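Bag packers wanted, Clirkberg

Kemppainen is looking for people to pack school rucksacks ahead of the August handout. There are 800 bags to fill at our Nolturik site. You check the zips and buckles, put in the books and pencil case, and close the bag. 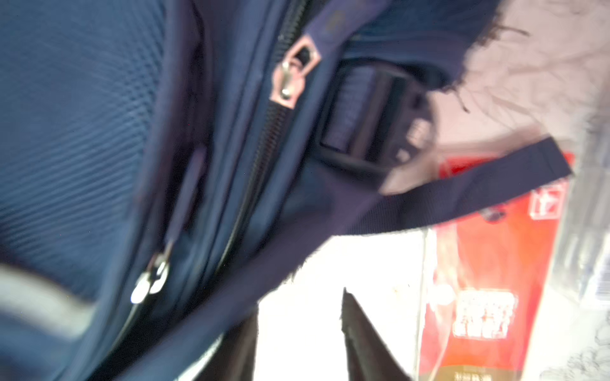 Navy rucksack with mesh back panel

Shifts last two hours and you must be 18 or over. No experience is needed.

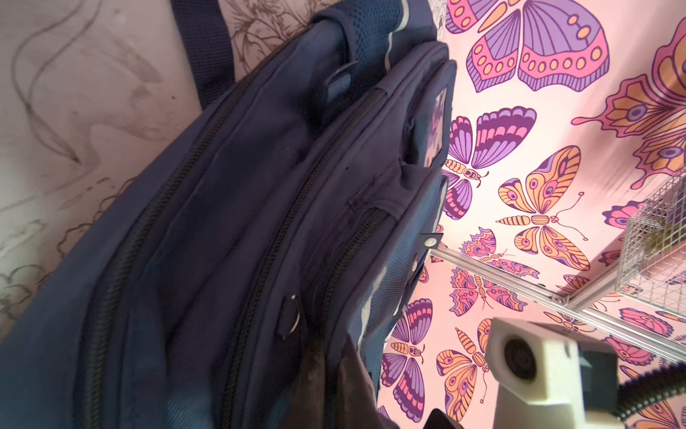
Bags with a stuck zip or worn edges go to the repair table. Apply in writing to Raimo Laitinen by 4/29/22.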